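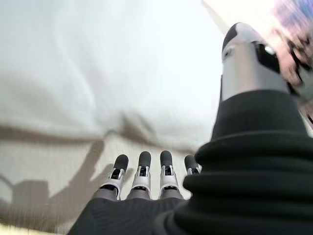
Chapter 6
Bedrooms: Sleep, Storage, Light

In this chapter
Placing the bed
Headboards, frames and what goes under them
Layering bedding
Light at night
Working with a small budget

Key terms: clearance, platform base, tufting, accent lighting, sham, drop

Before you start

Get out your floor plan from Chapter 5. You'll need it. Same scale, same pencil, and please label the door swings this time. Half the plans turned in at this stage have a door that opens straight into a dresser.

A bedroom looks easy. One big piece of furniture, a few small ones, done. Then the bed goes in and there's no room left to open a drawer. Most of the trouble in this chapter comes down to that, so we start with the bed and work outward.

6.1 The bed goes first

Measure the outside of the frame. Mattress size tells you almost nothing on its own. A queen mattress is 60 inches wide, but a padded frame adds to that on both sides, sometimes a lot. Students draw the mattress, forget the frame, and lose the walkway.

Draw the frame. Then the walkway on each side. Then the nightstands, if they still fit. If they don't, a wall shelf will do, or one nightstand only. Plenty of people sleep alone and need one lamp.

Windows: avoid putting the headboard under one if you can. Drafts, curtains that catch, a blind cord nobody can reach. Sometimes it's the only wall that works. Fine. Note it on the plan and move on.

6.2 Headboards and bases

Three questions to ask. How tall? How thick? Can it be cleaned?

Wood wipes down. Metal wipes down and rattles. Upholstery is comfortable to lean on, holds dust, and comes in every color going. Tufting gives the fabric some depth so a tall plain surface doesn't look like a wall panel. Square tufting reads as calm and modern, diamond tufting a bit more formal. Vacuum along the seams either way. 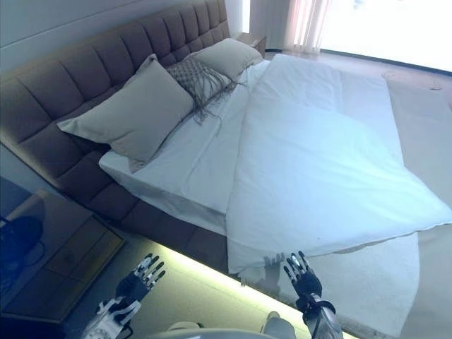
Figure 6.1 Upholstered headboard in square tufted panels, with a light strip under the base.

Matching the base to the headboard makes the bed read as one large block. Good in a big room. In a small one it can be heavy, so check it against the wall color before you commit. Legs that show a little floor will help, and so will a lighter fabric.

Case note: Farham. In the Farham apartments the developer wanted one bed style for every unit. The smallest bedroom could take it on paper. On paper only. The closet door hit the base, and the closets had to be refitted with sliding doors. We come back to Farham in the budget section.

6.3 Bedding in layers

Bottom up: protector, fitted sheet, flat sheet, blanket or duvet, pillows. Decorative cushions last, and not many. Every cushion has to go somewhere at night and usually that's the floor.

Keep the colors close and let the texture do the work. Smooth against woven, flat against fringed. Fringe and tassels do snag, so keep them off beds used by small children or cats.

Drop is the distance the cover hangs down over the side. Measure from the top of the matress, not from the floor up. If the base is upholstered and you want it seen, use a short drop and tuck. 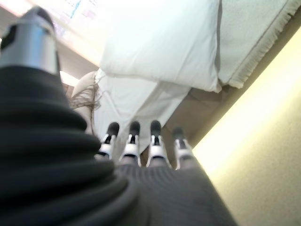
Figure 6.2 Bed, second view.

6.4 A first word on light

Full treatment in Chapter 9. For now: one light for the whole room, one for reading, one low light for getting up at night. The low one gets skipped most often. Put it near the floor, warm in color, and switch it from the bed.

Don't count accent lighting as reading light. It isn't bright enough and it's in the wrong place.

Quick exercise

Use the Muriithi plan on the fold-out sheet. Budget is $956 for everything except the mattress. No more than $400 of that on the frame and headboard together.

Place the bed. Show the walkways.
Pick a headboard material and say why, in two sentences.
List the bedding layers with the drop for each side.
Mark three lights and there switches.

Bring the plan to class. We use it again in 6.5, where the same room has to fit a desk.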